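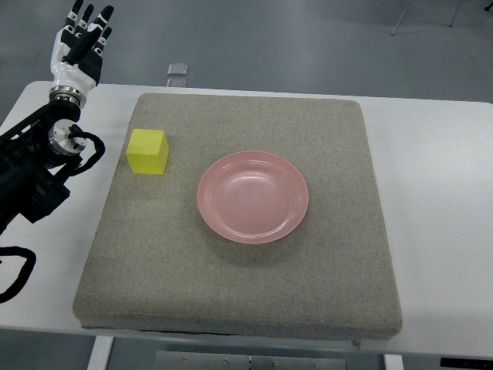
Notebook 18, p. 91

August, just after lunch

Balance bike brakes again. Akash Kashyap left me a note on the bench saying the Vukallow lever is "still too stiff for little hands", and having spent the morning squeezing it I have to agree with him! The bike itself is lovely, it rolls beautifully and the saddle goes low enough for a proper toddler, but you need a grown-up's grip to get any bite out of the back brake.

So, the pull test. I hooked the spring scale over the lever in the same spot every time (where the paint has a little nick, please don't sand that off, I'm using it as my mark) and pulled until the pads touched the rim. Did 15 pulls on the lever as it came out of the box, then swapped the cable for the slicker one we got from Drummond and did the same again. The new cable helps, you can feel it straight away, but it doesn't help as much as I'd hoped. I think most of the trouble is in the return spring. It's the same spring they fit to the bigger bike, I'm almost certain, and it has no business being on this one.

Tried the Tridmont lever as well while I had everything apart. Shorter reach, nice soft end on it, and my thumb didn't go numb. The snag is that the clamp is too big for the Vukallow bar, so I had to pack it with a strip of old inner tube, and it still creeps round if you twist it hard. Fine for a test, no good for a child. Akash, if you're reading this before I catch you – could you ask Tridmont if they do a smaller clamp? Their catalogue only lists the one.

Weighed the front wheel while it was off: 497 g with the tyre on. I'd written down something quite different last month and can't for the life of me work out why, unless I had the axle nuts in the pan too. Old figure crossed out, use this one.

Other bits, before I forget them:

The Zundum grips are splitting at the inside edge. Both sides, same place. They've only been on the hack bike since we did the handlebar pads, so that's not much of a life. I've put the old ones back on and bagged the split pair in the top drawer.

Bell still rattles. Washer didn't cure it.

The good 4 mm hex key is missing again (if it's in your coat, no questions asked, just put it back).

Next job is a lighter return spring. I've got a few odd ones in the tin that might fit with the end bent over, so I'll try those first before ordering anything. Then repeat the pulls, same nick, same scale, with the Drummond cable left on.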